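Hemant Bansal
Saturday, August 11, 2018

Every few months someone sends me a clip and says the shop floor is finished, the robots can do it now. I put gearboxes together for a living. Let me be the grump again.

The chore everybody skips over is small-parts assembly. Gears onto pins, pins into plates. It looks like nothing. A new hire at Prarken gets it in two days, and by the end of the week they're doing it while arguing about lunch.

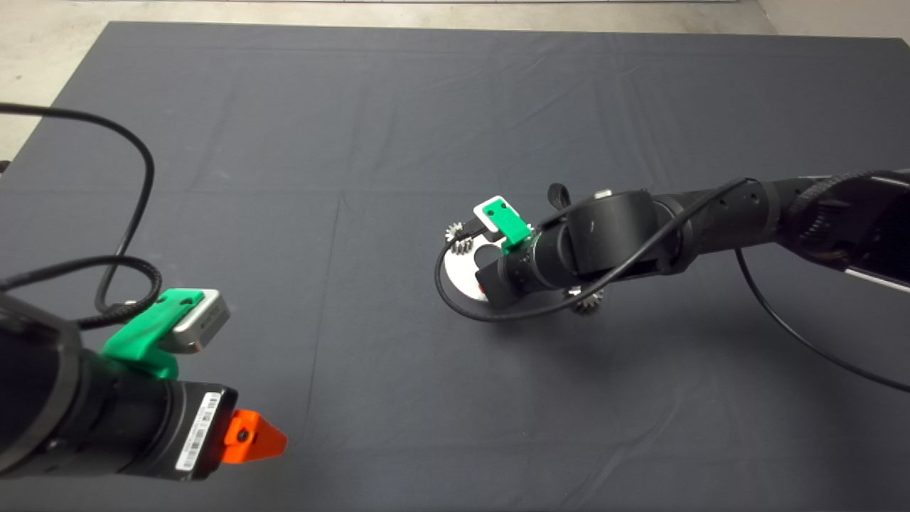
What the new hire has is fingertips. You set a gear down, it doesn't want to go, you wiggle it a hair and feel the teeth drop in. You don't look. Half the time you can't look, your own hand is in the way.

Nishad, who sits across from me and believes everything, says Tirneo will sell us a two-arm cell by November that does all of it. I asked for how many hours without a person standing next to it. Still waiting to hear.

Meshing is where I'd put my money down against the machines. Picking a part up out of a tray has been fine for years, give or take. Getting a grip on it and still having room to seat it is another matter. Look at those two red fingers squeezing the small dark gear right across its teeth, with fuzzy black pads to hold on. Good grip, sure. But the teeth are the part that has to go somewhere, and now there's a finger on each side of them.

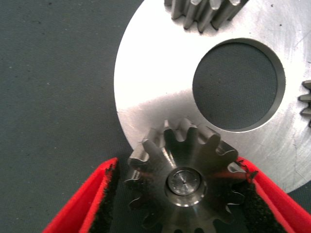
Same goes at home, by the way. Clelar has been promising a laundry folder for 5 years and I'm still folding. A towel is a gear problem with worse manners – it never sits the same way twice.

Do I think it'll get there? Some of it. Slow, and with a person nearby. Show me 8 hours straight, mixed parts, no edits in the video, and I'll buy Nishad lunch.

Until then I'm keeping my bench stool.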